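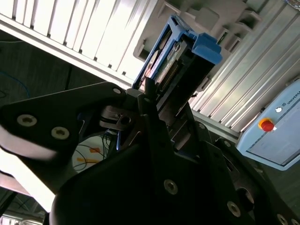

I've been at Kornska long enough to remember when the whole module line was hands, nothing but hands, and a radio somebody's cousin had fixed with tape. So when the robot station came in July I was a bit of a grump about it, I'll admit.

Well, it's 17th August now and I've softened -- mostly. My wrists feel better than they have in years! We did 343 modules on Monday, and I went home and peeled potatoes without wincing, which my husband noticed before I did.

What I miss is the talking. There used to be six of us along that bench and now there are 2, and the other one is Ekkachai Chaimongkol, who is a lovely man but likes his quiet (he's teaching himself to program the thing, and he's good at it). The rest moved over to testing and packing. They kept their pay, I'm glad to say, though a couple of them had to swap to the early shift and that's been hard with kids.

I start my own training next week. Wish me luck, and somebody please bring back the radio.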